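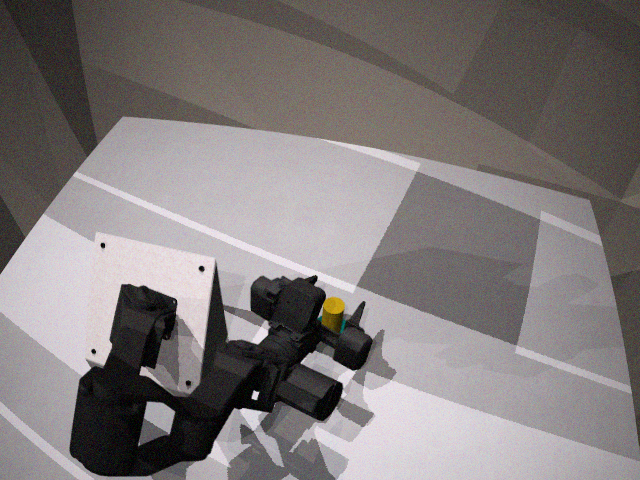
Haushaltsrobotik mit Mehrfingerhänden

Als Haushaltsrobotik mit Mehrfingerhänden bezeichnet man den Teil der Servicerobotik, der sich mit dem Greifen und Bewegen von Alltagsgegenständen durch handähnliche Greifer beschäftigt. Zu den untersuchten Tätigkeiten gehören das Abräumen eines Tisches, das Einsortieren von Vorräten, das Auf- und Zudrehen von Verschlüssen sowie in Werkstätten das Bereitlegen von Kleinteilen. Ein großer Teil der Versuche findet in der Simulation statt, bevor eine Steuerung auf einen wirklichen Arm übertragen wird. Ein typischer Versuchsaufbau besteht aus einem Arm, einer Hand und einem einzelnen kleinen Körper auf einer Tischfläche, etwa einem gelben Zylinder.

Abgrenzung

Von den Reinigungsrobotern, die sich auf dem Boden bewegen und Gegenständen ausweichen, unterscheidet sich dieses Gebiet durch den gewollten Kontakt. Ein Saugroboter soll den Stuhl nicht berühren, eine Roboterhand dagegen muss die Tasse berühren, und zwar an einer geeigneten Stelle und mit einer geeigneten Kraft. Auch die klassische Industrierobotik wird meistens nicht dazugerechnet. Dort kommen die Teile in bekannter Lage an, und der Greifer ist oft nur für ein einziges Teil gebaut.

Greifer und Hände

In der Praxis sind Parallelgreifer mit zwei Backen am weitesten verbreitet. Sie sind robust, leicht zu steuern und für viele Aufgaben ausreichend. Mehrfingerhände haben mehr Gelenke und können einen Gegenstand von mehreren Seiten umschließen. Sie können ihn im Prinzip auch in der Hand drehen, ohne ihn vorher abzulegen. Dieser Vorteil hat seinen Preis: Die Zahl der möglichen Fingerstellungen wächst mit jedem Gelenk, und kleine Fehler in der Lage des Gegenstandes führen leicht dazu, dass ein Finger ihn wegschiebt, statt ihn zu fassen.

Bei kleinen stehenden Gegenständen kommt eine weitere Schwierigkeit hinzu. Die Hand muss sehr nah an die Tischfläche geführt werden, und die Finger verdecken dabei einen Teil des Gegenstandes. Eine Steuerung, die nur mit Bildern arbeitet, verliert also gerade in dem Moment Information, in dem sie diese am nötigsten hätte. Manche Gruppen verwenden deshalb zusätzlich Drucksensoren in den Fingerspitzen, andere verlassen sich auf die gemessenen Gelenkwinkel.

Rolle der Simulation

In der Simulation kann eine Aufgabe sehr oft wiederholt werden, ohne dass Material beschädigt wird. Die Beleuchtung, die Farben, die Reibung und die Lage der Gegenstände werden häufig zufällig verändert, damit die gelernte Steuerung sich nicht an eine einzige Umgebung gewöhnt. Überlagerte Schatten und ungleichmäßig helle Tischflächen gehören zu den Störungen, die auch in einer wirklichen Küche vorkommen.

Die Grenzen des Verfahrens liegen vor allem beim Kontakt. Starre Körper wie Zylinder und Würfel lassen sich vergleichsweise gut berechnen. Schwieriger sind Stoffe, Folien, Lebensmittel und Flüssigkeiten, also ein erheblicher Teil von dem, was im Haushalt tatsächlich bewegt wird. Der Unterschied zwischen dem Verhalten in der Simulation und dem Verhalten am wirklichen Gerät wird in der Fachliteratur meist mit dem englischen Ausdruck "sim-to-real gap" bezeichnet.

Der Versuch in Ladham

Ein Beispiel für den Stand der Technik ist der Vergleich, den die Ingenieurin Aslı Karaca beim Hersteller Naltus im Werk Ladham geleitet hat. Geprüft wurde eine Aufgabe aus der Vormontage: Die Hand sollte eine kleine Hülse vom Tisch aufnehmen und in ein Fach stellen. In der Simulation gelangen 107 Durchgänge nacheinander. Am wirklichen Arm wurde die gleiche Anzahl von Durchgängen gefahren, davon waren 71 erfolgreich. Die meisten Fehler entstanden beim Schließen der Finger, seltener beim Abstellen.

Die Versuche begannen im August und wurden später mit einer weicheren Beschichtung der Fingerspitzen fortgesetzt. Nach dem Bericht von Karaca rutschten die Hülsen danach weniger, blieben aber beim Öffnen der Hand manchmal an einem Finger hängen. Eine Person in der Nähe musste bis zu zwei Mal pro Stunde eingreifen, um umgefallene Teile wieder aufzustellen. Für die Serienfertigung blieb man in Ladham bei einem Parallelgreifer.

Anwendung im Haushalt

Für private Wohnungen ist die Lage noch weniger klar. Die Firma Zumwood bot zeitweise einen Küchenarm zur Miete an, der leere Becher von einer festen Abstellfläche in einen Geschirrkorb räumen konnte. Teller, Besteck und Becher mit Restflüssigkeit waren vom Betrieb ausgeschlossen. Im Projekt Oakley untersuchte die Forscherin Ga-eun Kwon zwei Wohnungen, in denen ein solcher Arm benutzt wurde. Sie beschrieb, dass die Bewohner ihre Gewohnheiten an das Gerät anpassten: Sie stellten die Becher weiter auseinander und tranken sie vorher ganz aus. Die eigentliche Arbeitsersparnis war nach ihrer Einschätzung gering - das Vorbereiten der Fläche dauerte oft so lange wie das Einräumen von Hand.

Bewertung

Ob Maschinen Hausarbeit schon übernehmen können, wird je nach Aufgabe verschieden beantwortet. Das Aufnehmen eines einzelnen, festen und bekannten Gegenstandes gilt unter günstigen Bedingungen als weitgehend beherrscht. Offen ist das Arbeiten in unaufgeräumter Umgebung, mit mehreren Gegenständen, die sich berühren oder gegenseitig verdecken. Kwon kritisierte außerdem, dass in Vorführungen die Dauer einer Handlung häufig nicht genannt wird. Karaca verwies dagegen darauf, dass in der Fertigung nicht die Geschwindigkeit das erste Problem sei, sondern die Zahl der Eingriffe durch Menschen.

Siehe auch

Servicerobotik
Parallelgreifer
Greifplanung
Taktile Sensorik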